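Plusham Kitchen Packing: Frequently Asked Questions
Last updated Wed 22 April

What does the kitchen service cover?
Dishware, glasses, flatware, pots, pans and small appliances up to 3 cubic feet. Food, candles, cleaning products and anything under pressure are excluded. Wall-mounted shelving is handled under the furniture service and has to be booked separately.

Which cartons are supplied?
Two types. The Zosoner 322 is a double-wall dish carton for plates, bowls and serving dishes. The Zosoner 930 is a single-wall carton for plastics, linens and light pans. Do not put stoneware in a 930. The bottom flaps are not rated for it.

How much packing paper do I need?
One bundle holds 128 sheets. An ordinary household set of plates and bowls uses one bundle, including the crumpled layer at the bottom of each carton. Unused bundles can be returned to the Lagos or Skerkstead depot if the band is unbroken.

Can I use newspaper?
Ink transfers to unglazed foot rings and to light glazes. It can go in the outer fill but should not touch the dishes.

Should plates go in flat or on edge?
On edge. A plate standing on its rim carries load along its strongest direction. Platters too tall for the carton go on edge in a larger one, with a double layer of fill on all sides.

Can bowls stay nested?
Yes, up to three per bundle, with two sheets between each pair. Match diameters as closely as possible. A small bowl loose inside a large one will shift and mark the glaze. Wrap the nested set as one unit, tape the paper to itself and keep tape off the dishes.

Where should I sort the dishes before wrapping?
On a padded surface with access from at least two sides. A made bed works well: the mattress absorbs small knocks and the height is convenient for most people. Use a sheet you do not mind washing. Keep stacks low, as a soft surface lets them lean, and keep them away from the edge.

Sort by shape first, then by size. Decoration is ignored for packing purposes, so a plain white bowl and one with red lettering inside can share a bundle if they fit. Lift stacked pieces one at a time where you can. Overlapping rims chip easily when several are moved together.

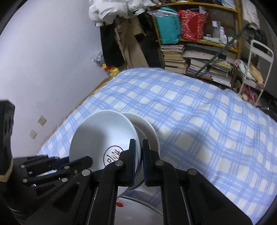 What if a dish is already chipped?
Note it on the inventory sheet before it is wrapped. Put a strip of folded paper over the chip and pack the piece at the end of a row. Cracked pieces are packed at the owner's risk.

How are cartons labeled?
On two adjacent sides and the top: room, contents, carton number. Mark dish cartons FRAGILE and draw an arrow for the upright direction. Numbers must match the inventory sheet.

Can sealed cartons be stored?
Yes, in a dry room, off the floor. Stack 322 cartons no more than 3 high. Nothing goes on top of a 930 except another 930.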